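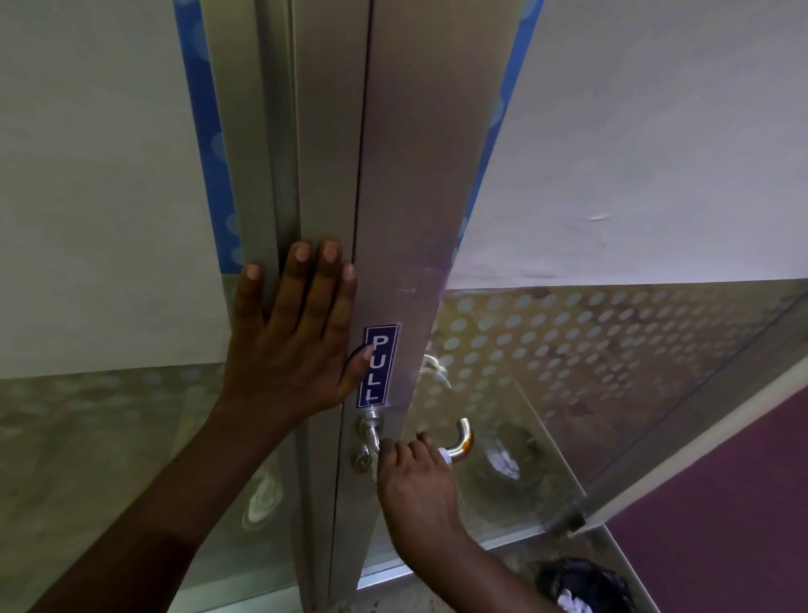

Follalora Demonstration Kit — User Guide
Section 4: Recording a Door Wipe-Down Task

Revised December 4, 2020. Replaces the November edition.

This section covers recording by hand at a glass door with a metal frame. The recordings are uploaded to Clendik, where they are used to train the arm controller. Tabletop tasks are in Section 3. Doors with automatic openers are not supported in this version.

4.1 Before you start

You will need:
Follalora headband with camera and battery fitted (215 g)
Recorder unit and belt clip
Dry paper tissues or wipes
Door wedge
Task card D, "Handle, frame and sign"

Caution: Choose a door that can be taken out of use while you record. Put a notice on both sides. A person coming through from the far side may not see your hands.

Caution: Do not use spray cleaner while wearing the headband. The camera housing is not sealed. If the task card calls for a damp wipe, wet it away from the kit and wring it out first.

4.2 Fitting and aiming the camera

1. Put on the headband and tighten the rear dial until the band stays put when you nod.
2. Clip the recorder to your belt on the side you do not wipe with. Run the cable down your back.
3. Stand at the door with your arms relaxed and press the power button. The light turns amber, then green.
4. Open the preview on your phone. Raise both hands to the height of the handle.
5. Tilt the camera down until both hands and the handle are in view together. Tighten the side screw.
6. Step in to your normal working distance and check the preview again.

Note: Tall users usually need one more click of downward tilt than the preview suggests at first.

Note: Roll long sleeves to the elbow. Tie back long hair, or it will fall across the lens when you lean in.
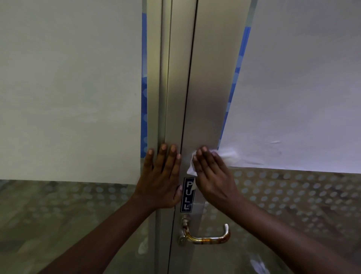
4.3 Recording the task

1. Press the record button once. Wait for the beep.
2. Hold both hands open in front of you for a moment, palms down. This marks the start of the take.
3. Place your bracing hand flat on the frame with the fingers spread. Keep it there for the whole pass. If you have to move it, lift it clear and set it down again. Do not slide it.
4. Take the tissue in your other hand and wipe the door stile with up-and-down strokes, working from the top of your reach to the sign.
5. Wipe the sign with light pressure.
6. Wrap the tissue over the handle and wipe it from the base to the tip.
7. Wipe the lock cylinder. Leave the key out.
8. Bring both hands back to the open position and press the record button again. Two beeps confirm that the take is saved.

A take must be at least 30 seconds long. Shorter takes are dropped at upload and do not count toward your total.

Note: Work at your usual speed. Slow, careful takes are harder to use than ordinary ones.

Note: Film and stickers on the glass can stay in place. If film is lifting near the stile, keep the tissue off it and stay on the metal.

Caution: Keep fingers out of the seam between the door and the frame. If the door swings as you wipe, stop and fit the wedge before going on.

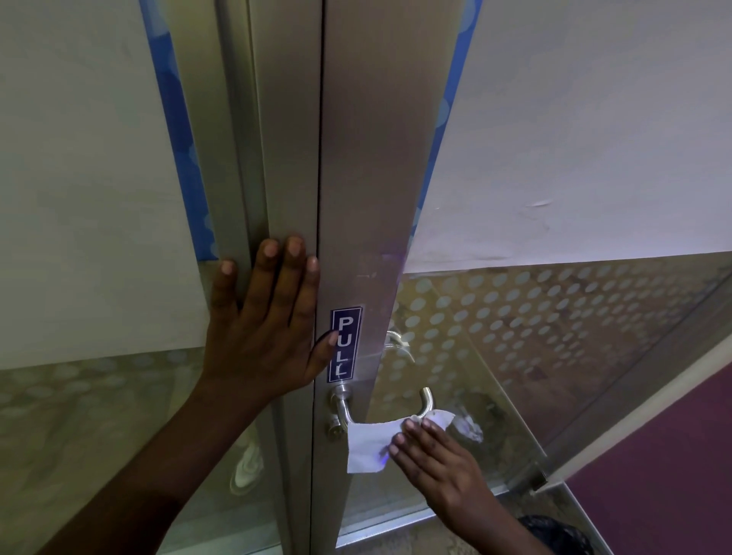 4.4 How many takes to record

Clendik asks for 100 takes per door before it begins training. For sites with more than one type of handle, the standard plan covers up to 400 takes in all. Divide these between the handle types as you see fit.

Change one thing between takes: the hand you wipe with, how far the door is open, or how the tissue is folded. Use a fresh tissue when the old one starts to tear.

4.5 Checking and labeling takes

1. Connect the recorder to the charger and open the Takes page.
2. Play back the first and last take of each batch.
3. Delete any take in which the handle is hidden for most of the pass.
4. Label each take with the door name and the wiping hand, for example "Ní Chonaill entrance — right".
5. Select Upload. Leave the recorder on the charger until the light goes out.

If the green light flashes during recording, the storage is full. The current take is kept up to that point. See Section 7 for clearing the recorder.

Questions about task cards go to Hilkka Laitinen at the Reltthorpe support desk. Please have the serial number from the underside of the recorder ready.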